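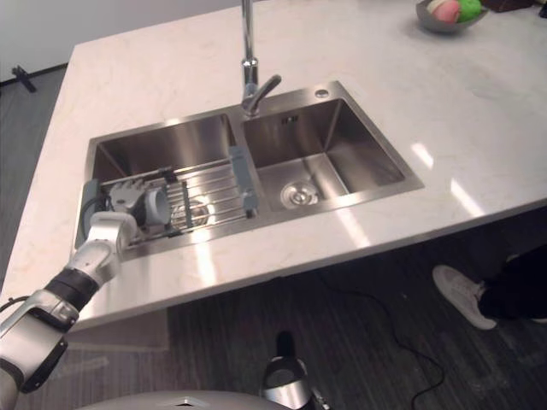 Do we need a second pair of five-fingered hands in this year's budget? Only if the spares line covers them properly, and at the moment it doesn't.

14/07/2023 – equipment planning, kitchen bench

Went through the Trirolari quote again with Kenji. They want 2,000 up front as a deposit on the hands, and then 1,117 per service visit. The quote calls the visits "optional". I asked what happens to the warranty if we skip one and got a brochure back.

Lutz still prefers the plain parallel gripper from Cloutier. Fewer joints, fewer cables, and if a pad wears out you unscrew it and put on a new one. He's probably right for plates and racks. Kenji says cups and anything small want fingers, and that we'd be back asking for money within months. I'd believe either of them more if they'd written down which jobs failed in May and why. All we have is a page in Kenji's handwriting that says "cups mostly OK".
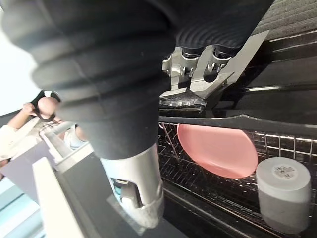 Photo: L. Rieger

Sleeves. The ribbed covers are priced separately and I'd missed that on the first read. Nutness sells something similar by the metre, but the lead time is 18 weeks and they won't say what's in the material. Not ordering from them until we have a sample on the bench. Same goes for wrist cameras – I want to see a spare in the drawer before anybody talks about an upgrade.

Sullaso offered a lease with 2 swaps a year included. Sounds good until you read the bit about "normal use". Asked them whether a sink counts as normal use.

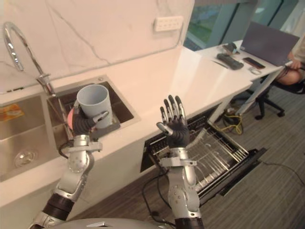
They haven't answered, so the lease stays in the maybe column. If it comes back with water excluded, I'll cross it off and we go back to Lutz's gripper plus one set of spare fingers.

To do:
Kenji – proper list of the May failures
Lutz – Cloutier price with freight and spare pads
Me – chase Sullaso, ask Trirolari for the warranty terms in writing

Nothing gets signed before all three are in.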